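The Office of Unclaimed Letters
A short story

The Office of Unclaimed Letters in Viltwood received its final notice in April. The county would close it at the end of the month, and all remaining items were to be recorded, sealed, and sent to the archive at Erner.

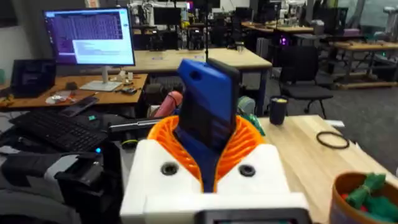
Zinhle Mahlangu
Contributing Writer, Fiction

Mr. Galbraith read the notice twice and placed it in the tray for incoming mail, where it belonged. He had served as Registrar under four county clerks. The rules required that every letter be entered by number, and the last number in the book was 379.

"Three shelves remain," said his deputy, Mr. Menon. "Shall I begin with the oldest?"

"You shall begin with the lowest number. The oldest is another matter."

They worked until the light in the window turned gray. Most of the letters were of the usual kind: bills, wedding invitations, a complaint to the ferry company at Skeltach. Letter 6 was different. It was addressed, in a careful hand, to the Registrar of the Office of Unclaimed Letters.

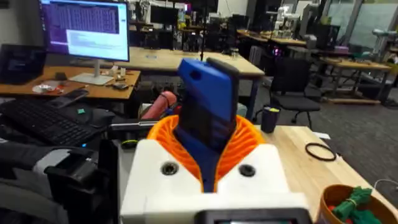 At the workbench, with the blue finger rising upright from the orange collar.

Mr. Menon set it on the desk between them. It bore a proper stamp and a proper postmark, and it had been waiting on the shelf for longer than either man had been employed.

"It was delivered to the correct address," he said.

"It was delivered to the correct building," said Mr. Galbraith. "No one claimed it."

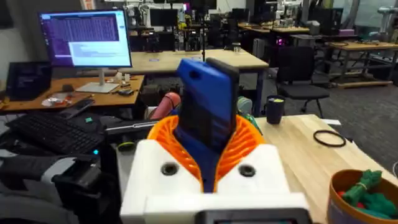
Who may open an unclaimed letter?
Only the person named on the envelope, or the holder of the office named there, upon signing the book.

Mr. Galbraith knew the rule by heart, having copied it out for every new deputy. He uncapped his pen, signed beside the number 6, and blotted the line. Then he found that he did not wish to continue.

"The writer may have wanted an answer," said Mr. Menon.

"The writer has been patient."

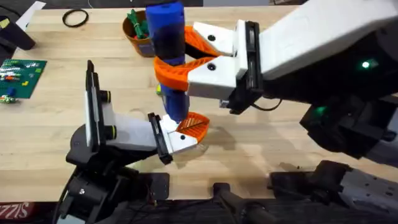
He slit the envelope at five minutes to closing. Inside was a single sheet, which asked whether the office might be holding a letter for a Miss Rao, formerly of Mill Street, and if so, whether it could be kept a little longer.

Mr. Menon had already gone to the second shelf. He returned with a small cream envelope and laid it down without a word.

Mr. Galbraith took a clean sheet of county paper, wrote the address at the top, and began his reply.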